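Compte-gouttes : la mesure imprécise dont on ne se passe pas

Dosage, viscosité, angle de la pipette, vieillissement des tétines : enquête sur un instrument que l'on croit connaître

Dossier Matières et mesures
16 avril

La goutte n'est pas une unité. Elle figure pourtant sur les notices de médicaments, dans les recettes d'arômes, sur les fiches de formulation cosmétique et dans les protocoles de titrage des lycées. L'équivalence la plus répandue veut qu'un millilitre contienne 20 gouttes. Elle est exacte pour un cas précis, celui de l'eau distillée délivrée par un compte-gouttes normalisé, tenu verticalement, à température ambiante. Dès que l'un de ces paramètres change, le compte change aussi.

L'origine du chiffre est pharmaceutique. Le compte-gouttes normal des anciens codex est un tube dont l'extrémité d'écoulement a un diamètre extérieur de trois millimètres. À débit lent, vingt gouttes d'eau qui s'en détachent pèsent un gramme, à quelques centièmes près. L'instrument servait d'étalon : on y rapportait les autres liquides au moyen de tables, que les préparateurs consultaient pour les teintures, les alcoolats et les huiles. Les tables ont disparu de la plupart des officines. Le chiffre est resté, sans les conditions qui l'accompagnaient.

Ce qui retient une goutte

Une goutte suspendue à l'extrémité d'un tube est soumise à deux forces. Son poids la tire vers le bas ; la tension superficielle la retient le long de la ligne de contact avec l'embout. Elle se détache lorsque la première dépasse la seconde. La relation, connue sous le nom de loi de Tate, établit que la masse de la goutte est proportionnelle au rayon de l'embout et à la tension superficielle du liquide. Une correction est nécessaire en pratique, car une partie du liquide reste accrochée au tube après la rupture.

Deux conséquences en découlent. La première est que la viscosité, souvent invoquée, intervient peu dans la taille de la goutte à débit lent. Elle agit sur le temps de formation et sur le filament qui s'étire avant la rupture. La seconde est que la nature du liquide compte beaucoup. L'eau a une tension superficielle élevée, voisine de 72 millinewtons par mètre à 25 degrés. L'éthanol se situe à moins d'un tiers de cette valeur. Un même embout produit donc des gouttes d'alcool nettement plus légères que des gouttes d'eau, et il en faut bien davantage pour remplir le même volume.

Les huiles végétales occupent une position intermédiaire, entre 30 et 35 millinewtons par mètre pour la plupart. Les huiles essentielles descendent souvent un peu plus bas. Une formule écrite en gouttes et recopiée d'un support à l'autre, de l'eau vers l'huile, perd ainsi toute valeur quantitative.

Le diamètre, variable cachée

Yetunde Nwachukwu dirige l'atelier de contrôle de Wuro, un laboratoire de métrologie des petits volumes qui travaille pour des conditionneurs. Son équipe a comparé au mois de juillet des embouts de trois fournisseurs, Prasport, Paterson et Stedia, tous vendus sous la même désignation commerciale. Chaque série comprenait 100 gouttes d'eau distillée, recueillies et pesées une à une sur une balance de précision.

« Le résultat ne nous a pas surpris, mais l'écart entre extrêmes était plus large que ce que les clients imaginent », indique-t-elle. Les embouts Prasport donnaient la dispersion la plus faible. Ceux de Paterson présentaient un défaut de coupe : l'extrémité, légèrement biaise, modifiait la longueur de la ligne de contact. Ceux de Stedia étaient réguliers entre eux et décalés par rapport au nominal, ce qui se corrige par un simple coefficient.

« Un biais constant est un problème de calcul. Une dispersion est un problème de fabrication », résume la responsable. Sur l'ensemble des pipettes reçues, 78 ont été retenues pour les essais. Les autres ont été écartées à l'inspection visuelle pour ébréchure ou bavure à la pointe.

Le verre étiré à la flamme est le plus exposé à ces défauts. La géométrie de la pointe dépend de la vitesse d'étirage, de la température locale et de la coupe finale. Les embouts moulés en polyéthylène sont plus reproductibles, au prix d'une mouillabilité différente. L'eau s'étale sur le verre propre et s'accroche au bord externe de l'embout. Sur le polyéthylène, elle s'étale peu et peut s'accrocher au bord interne. Pour deux pièces de cotes identiques, la goutte n'a donc pas le même rayon d'attache. 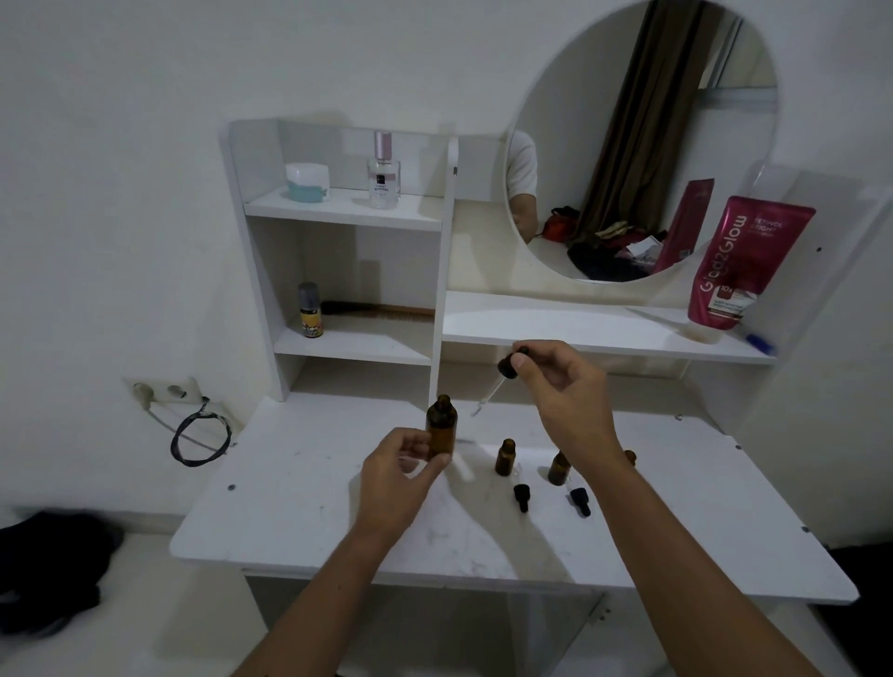

Faut-il tenir la pipette à la verticale pour compter des gouttes ?
La verticale est la position de référence pour une pipette droite : inclinée, la pipette offre au liquide une ligne de contact déformée, et le volume de la goutte s'écarte de la valeur pour laquelle l'embout a été étalonné.

L'effet de l'inclinaison a été mesuré par Wuro sur l'eau et sur une huile de tournesol raffinée. À faible angle, il se confond avec la dispersion naturelle. Au-delà, la goutte migre vers la partie basse de l'embout, s'y accroche sur une portion réduite du périmètre et tombe plus tôt. Les flacons munis d'un codigoutte, cet insert en plastique logé dans le col, obéissent à une autre logique. Certains sont conçus pour un usage vertical, d'autres pour un versement incliné, et la notice le précise en principe. Les deux modèles se ressemblent beaucoup.

La vitesse joue également. Une pression rapide sur la tétine communique au liquide une quantité de mouvement qui s'ajoute au poids. À débit modéré, la goutte grossit pendant la durée de la rupture, puisque l'alimentation continue. À débit élevé, le régime change et un jet se forme. Les protocoles de contrôle fixent pour cette raison une cadence, en général une goutte par seconde ou moins.

La tétine, pièce d'usure

La partie souple du compte-gouttes reçoit peu d'attention. Elle assure pourtant l'aspiration, la retenue et la finesse de la commande. Trois familles de matériaux dominent : le caoutchouc naturel, de plus en plus rare, le caoutchouc nitrile et les silicones. Le bromobutyle est employé lorsque l'étanchéité aux gaz est prioritaire.

Le caoutchouc naturel gonfle au contact prolongé des huiles et des terpènes. Le nitrile résiste mieux aux huiles grasses, moins bien à certains composés aromatiques. Le silicone supporte la chaleur et laisse passer les vapeurs, ce qui le rend médiocre pour conserver des fractions volatiles. Aucun de ces matériaux ne convient à tous les contenus, et la compatibilité se vérifie par un essai d'immersion avec pesée avant et après.

Le stockage tête en haut limite l'exposition, sans la supprimer : les vapeurs atteignent la tétine par l'intérieur du tube. Pour un produit agressif, la pratique industrielle consiste à fermer le flacon par un bouchon plein et à fournir la pipette à part. L'utilisateur n'apprécie pas toujours cette disposition, qui l'oblige à nettoyer et à sécher la pièce entre deux usages.

Un signe d'usure se repère facilement. On aspire de l'eau, on relâche la tétine, on maintient la pipette immobile, pointe vers le bas. Si une goutte se forme seule en moins d'une minute, à température stable, il y a une fuite d'air entre la tétine et le verre, ou une microfissure dans l'élastomère. La chaleur de la main peut produire le même effet en dilatant l'air captif - il faut donc tenir la pipette par le corps de la bague pendant l'essai.

Verre ambré et lumière

Le compte-gouttes est fréquemment associé à un flacon de verre brun. La teinte, obtenue par l'association de fer et de soufre en milieu réducteur, absorbe l'essentiel du rayonnement en dessous de 450 nanomètres. Elle protège ainsi les substances photosensibles contre l'ultraviolet et une partie du bleu. Le verre bleu, apprécié pour son aspect, laisse passer justement une part de cette bande.

La protection cesse quand le flacon est ouvert, du moins pour l'oxygène. Chaque pression sur la tétine introduit de l'air dans le volume libre, et celui-ci croît à mesure que le contenu diminue. Un produit oxydable se dégrade donc plus vite dans le dernier quart du flacon. Le transfert dans un contenant plus petit réduit ce volume, à condition que le second flacon soit propre et sec. La date d'ouverture d'origine doit être reportée sur l'étiquette.

Mesurer autrement

Trois méthodes remplacent avantageusement le comptage. La pipette graduée, d'abord, délivre un volume lu sur une échelle. Son incertitude dépend de la lecture du ménisque et de la quantité de liquide qui reste sur la paroi. La seringue sans aiguille donne de bons résultats avec les huiles. La pesée, enfin, s'affranchit de la forme de la goutte, de la température et en grande partie de l'opérateur. Une balance au centième de gramme suffit pour les préparations courantes, à partir de quelques grammes.

Pour ceux qui souhaitent conserver le comptage, l'étalonnage individuel reste possible. Wuro recommande de déposer vingt gouttes du liquide concerné dans un récipient taré, de relever la masse, de répéter deux fois l'opération et de retenir la moyenne. La valeur obtenue est propre au couple formé par la pipette et le liquide. Elle se note sur le flacon. Avec un opérateur entraîné, la répétabilité atteint environ 2 % sur l'eau, un peu moins bien sur les solutions alcooliques, où l'évaporation fausse la pesée si l'on tarde.

Les médicaments constituent un cas à part. Le compte-gouttes livré avec une spécialité est apparié à la solution, et la dose par goutte indiquée sur la notice n'est valable qu'avec lui. Le remplacer par celui d'un autre produit revient à changer la dose, parfois dans une proportion importante. La règle vaut aussi pour les seringues doseuses graduées en kilogrammes de poids corporel.

Yetunde Nwachukwu reçoit encore des cahiers des charges où le volume à délivrer est exprimé en gouttes, sans autre précision. Elle les renvoie avec quatre questions : quel liquide, quel embout, quelle température, quelle cadence. La température est celle que les clients oublient le plus souvent de renseigner.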